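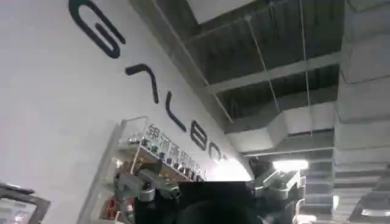 Section 6. Assembling and Leveling the Sinden Curved Wall Display

6.1 Scope of this section

This section explains how to assemble, level and close the Sinden curved wall display on a prepared floor. It applies to all walls supplied with the Type 2 base rail. Owners of walls with the earlier fixed base should refer to the separate leaflet supplied with those units.

Printed fabric covers, lettering and lighting are dealt with in Section 7. Do not fit any cover until the frame has passed the checks in 6.6.

6.2 Before you begin

Two adults are required for all steps in this section. A third person is required for walls fitted with the tall upper frame.

Confirm that the venue has approved the position of the wall. Many halls require that aisles, fire exits, hose cabinets and electrical panels remain clear, and some limit the height of a display that has no ceiling support. The approval should be in writing and kept with the crew on site.

Sweep the floor. Grit under the base rail will prevent the leveling feet from seating and may mark the floor finish. On carpet, place a spreader plate under each foot. Spreader plates are packed in the flat case with the base rails.

The following tools are needed and are not supplied:

Spirit level, long pattern
Tape measure
Chalk or low-tack floor tape
Rubber mallet
Step ladder with a locking brace

The hex key for the frame bolts is held in a clip inside the lid of the hardware case. Return it to the clip after use. Replacement keys may be ordered under part number 2182.

CAUTION: Do not stand on the base rail or lean a ladder against any part of the frame.

6.3 Marking out the floor

1. Mark the two end points of the wall on the floor.

2. Run a straight line of tape between the end points and mark its center.

3. Unroll the paper floor template along the line. The printed arrow must point toward the visitor side of the wall.

4. Trace the curve in chalk, or lay short lengths of tape along it.

5. Remove the template, roll it and return it to its tube. A folded template will no longer give a true curve.

Note: Where the floor slopes, start assembly at the highest point. The leveling feet can raise a rail but cannot lower it.

6.4 Laying the base rail

1. Set out the base rail sections along the chalk line in letter order. The letter is stamped on the rear face of each section.

2. Join the first two sections by sliding the tongue fully into the socket. Tap with the rubber mallet if necessary. Do not use a steel hammer.

3. Insert the joint bolt and turn it by hand until it stops. Do not tighten it at this stage.

4. Continue until all sections are joined.

5. Place the spirit level across the first joint and adjust the feet on either side until the bubble is centered. Repeat at each joint, working in one direction only.

6. Return to the first joint and check it again. Long rails often settle during leveling.

7. Tighten all joint bolts with the hex key.

The feet have a travel of 84 millimeters. If a foot reaches the end of its travel, place a Briron packing block beneath it and begin the adjustment again. Do not stack packing blocks.

6.5 Raising the frame

WARNING: The frame is unstable until the rear braces are locked. One person must hold the frame at all times during steps 1 to 5. Keep other contractors and visitors out of the work area.

1. Lift the first upright into its socket at the center of the rail. Work outward from the center on both sides.

2. Engage the spring pin. A click should be heard. Pull upward gently to confirm that the pin has engaged.

3. Fit the second upright in the same way and join the two with a curved crossbar at the lower bracket.

4. Attach a rear brace to each upright and swing the foot of the brace outward.

5. Lock each brace by turning the collar clockwise. A green band shows when the collar is fully home.

6. Fit the middle and upper crossbars.

7. Add the remaining uprights, braces and crossbars one bay at a time. Never leave an unbraced bay unattended.

8. Place one ballast weight on each brace foot. Walls of 9 bays or more require two weights on each end brace.

Note: Crossbars are curved to match the rail and will fit only one way. If a crossbar must be forced, remove it and turn it end for end.

6.6 Checks before covering

The crew leader shall carry out the following checks and sign the card in the hardware case.

All spring pins engaged
All brace collars showing green
Ballast in place on every brace foot
Uprights vertical when tested with the spirit level
No tools or loose hardware on the crossbars
Exits and aisles clear

A frame that fails any check must be corrected and checked again from the top of the list.

6.7 Leaning or twisting

If the finished frame leans toward the visitor side, loosen the collars of the nearest two braces, draw the frame back by hand and lock the collars again. If it twists along its length, the base rail is out of level. Remove the ballast, take down the affected bays and repeat 6.4 from step 5.

Do not correct a twist by adding ballast.

6.8 Service and records

Damaged uprights and crossbars must not be straightened. Return them to the Paiva service depot with the signed card. The depot closes for stocktaking during the second half of December, and parts required in that period should be ordered in advance.

Technical questions should be sent to Silvana Godoy, Product Support, Isville office. Requests for printed copies of this guide should be sent to Geetha Panicker, Publications, at the same office.

Section 6 revised 17 August 2024. Earlier copies of this section should be withdrawn from use.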